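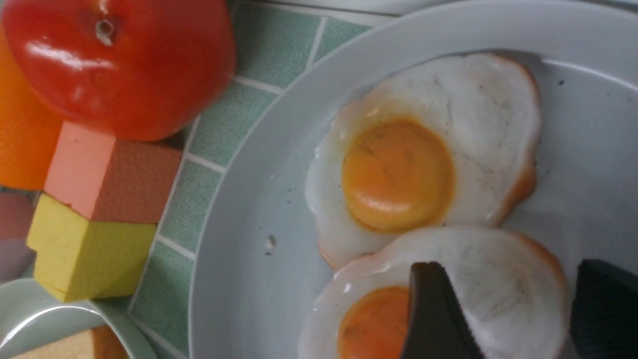
Sirirance is a method for training robot arms to pick up thin, flat or overlapping objects from dishes and trays. It was developed at the Sumholm laboratory by a group led by Marlene Robichaud and was first applied to a kitchen task set known as Erora. The method relies mainly on views from a small camera mounted at the wrist or gripper. Objects in the set are toy foods, chosen for their range of shapes and for the ease with which they can be replaced. Two toy fried eggs on a white plate, one overlapping the edge of the other, form a typical starting arrangement, and the two gripper fingers must be brought to the egg that is to be moved. Other toy foods and a bowl may stand near the plate.

Background

Earlier work at Sumholm used a fixed overhead camera and a grasp planner named Friesen. The planner selected a grasp point before the arm moved and did not revise it during the approach. It performed well on blocks and round objects but often failed on flat ones, where a small error in height caused the fingers to close above the object or press too hard against the dish. Overlapping objects presented a second difficulty, as the planner tended to treat them as a single item.

Method

Sirirance learns from demonstrations in which a human operator guides the arm. The published training set contains 2230 demonstrations, of which 1662 involve at least one pair of overlapping objects. Each demonstration is divided into approach, contact and lift. A separate correction model is trained on the contact phase alone. It takes the most recent wrist views and the finger positions as input and proposes small changes in height and angle.

During use, the correction model becomes active when the fingers are judged to be close to the object. If the two models disagree by more than a set amount, the arm withdraws slightly and repeats the approach. The operator's choice of object is supplied as a short written instruction.

Evaluation

The method was tested in 310 trials on arrangements that did not appear in training. A trial was counted as successful if the requested object was lifted and the others remained on the dish. The group reported the largest gain over Friesen on overlapping flat objects. Results on single round objects were nearly the same for both systems. Each trial was limited to 60 seconds, including repeated approaches.

Limitations

Performance declines when the fingers hide most of the object from the wrist camera. The correction model also has no direct measure of force and must judge contact from the images and finger positions. Glossy surfaces remain a source of error under strong overhead light. Later versions of Erora include a wider range of dishes.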